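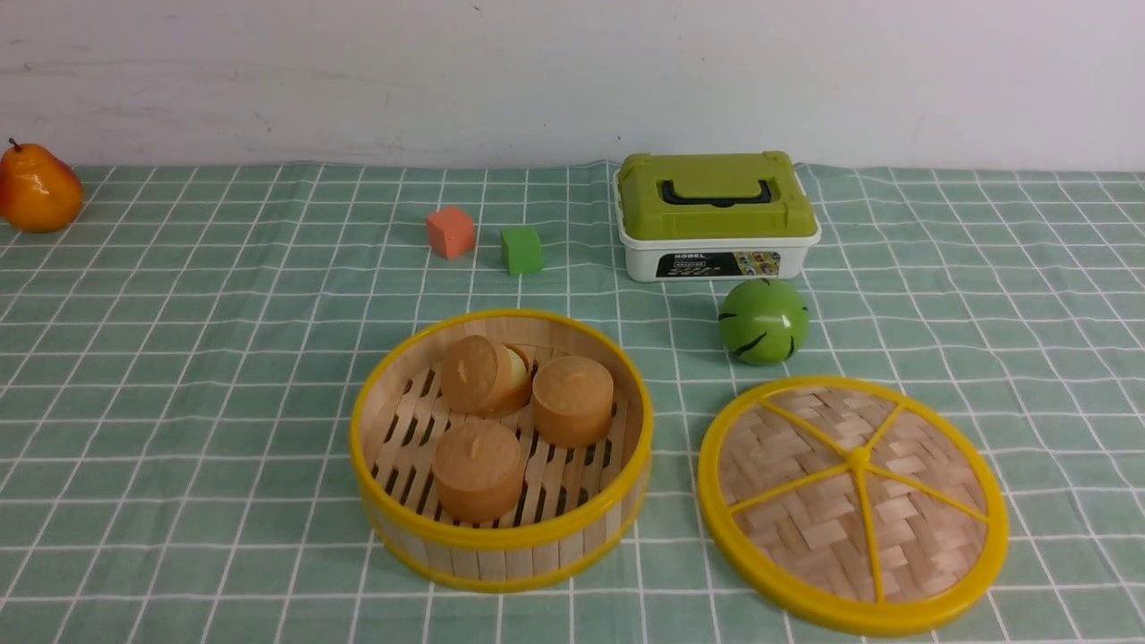 Last edited in May, 9:40 pm

OK so I finally moved into the apartment in Flultville and I have Thoughts about learning to cook dumplings in a kitchen the size of a closet. Thread, sorry, it's long.

First, my aunt makes them by feel. I asked how much water goes in the dough and she said "until it's nice." Thanks!! I tried 53 percent of the flour weight and it was a brick. My second try was so sticky I had to scrape it off the faucet.

Resting the dough is the whole thing. I gave it five minutes because I was hungry and every wrapper shrank right back on me. Gave it 25 the next night and it rolled out like a dream.

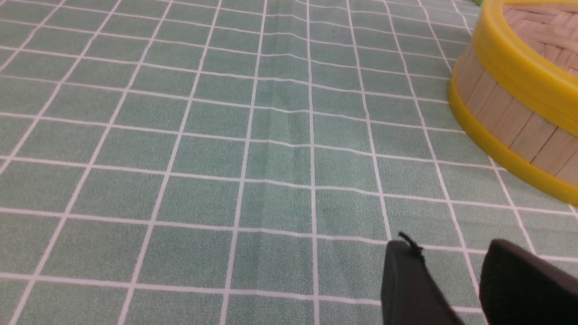
Terholm, May

Typing this one from my sister's place, where I got put on filling duty. Her rule is to salt the cabbage, walk away, then squeeze it like it owes you money. I used to skip the squeezing and then wonder why mine leaked all over.

Also we made 42 of them and there were four of us and there were no leftovers. Her neighbor Parri ate his standing up at the stove.

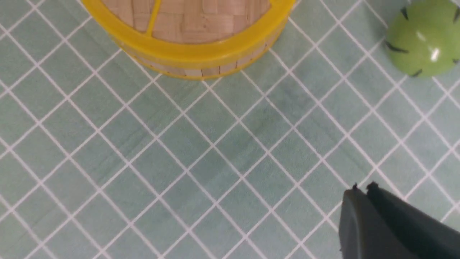

Post 6: pleats

I can't pleat. I've watched so many videos! Mine look like little coin purses somebody sat on. If you're new, just fold it in half and press hard, they taste the same and you get to eat sooner.

Somebody asked about freezing. Yes, raw, on a tray, not touching, then into a bag once they're hard. I cook them from frozen and add a couple extra minutes.

Dipping sauce is black vinegar, a little soy, chili oil, and more ginger than you think. My roommate puts ketchup on hers and we're still friends, barely. 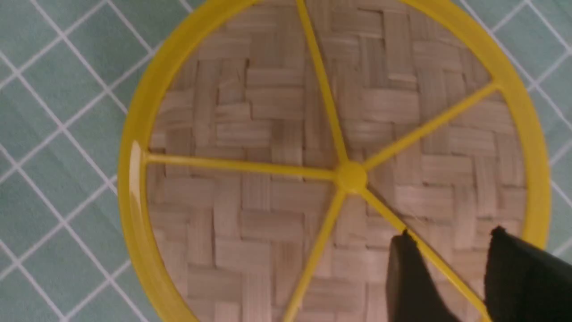 Gwawr Llewellyn

Adding one more because my replies are all about the flour. Plain all-purpose, whatever's on sale! I did try the fancy bag from Tikatach and the dough was a bit softer, but I'm not paying double for that on a weeknight.

Next up is scallion pancakes, if the smoke alarm lets me. Send me your filling ideas, I'm sick of pork and cabbage already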